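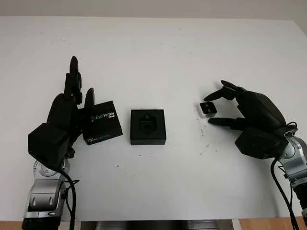 My aunt always said you could tell everything about a person by the boxes they kept, and since she kept all of hers, I suppose she wanted to be known. When she left me the shop in Cuesta, with its one good window and its bell that rang whether or not you touched the door, she left me the boxes too. They were in the back room, up to the ceiling, and there was a note taped to the nearest one that said to please go through them kindly.

I started on a Monday, with a pot of coffee and the radio, and I put a white table in the middle of the floor so I would have somewhere clean to set things down. It was a good table, a bit scuffed, with little dark specks that I scrubbed at for a while and then forgave. My plan was simple enough. I would take down one box at a time, open it, decide, and go on to the next. By supper I had been through 11 of them and had decided nothing at all.

The trouble was that they were such nice boxes. There was a long one from the Bevusside ferry office that still smelled of rope, and a round one with a satin lining gone the color of tea, and a tin that had held cough drops and now held the keys to every place she had ever rented. And there were the black ones, which I liked best, though I couldn't have told you why. A black box keeps its own counsel. You pick it up and tilt it a little toward the lamp, and you wait, and it doesn't tell you a thing until the lid is off.

One of the black ones was square and low, so flat that I took it at first for a tile. I set it down in the center of the table and worked my way around it for most of the week. I would pick up some other box, turn it over, read whatever was printed on the side, and put it where it belonged, and the square one would go on sitting there as patient as a cat outside a bathroom door. Customers came in and asked what was in it. The woman from the bakery thought buttons. The man who delivered for Storkeo, who was shy and never guessed at anything, thought about it with his cap in his hands and said he believed it might be a letter.

I should say that I was not afraid of it. I had opened a great many of her boxes by then, and cried over only one, and that was a box of birthday candles. But I was getting near the end of them, you see, and I had noticed that I was taking longer lunches. There were 41 on the back wall that first morning, and by the time the July heat came down over the street I could see plaster where they had been – yellow, with a calendar from Leso still hanging on its nail.

So on a Thursday evening I locked up early, poured myself the last of the coffee, and pulled the chair in close. The bell rang behind me, all by itself, the way it did. I put one hand on either side of the box and held it there a while, feeling the crisp edges under my fingers, and told my aunt, out loud, that I was going as kindly as I knew how.

Then I lifted the lid, and moved the lamp over so I could see.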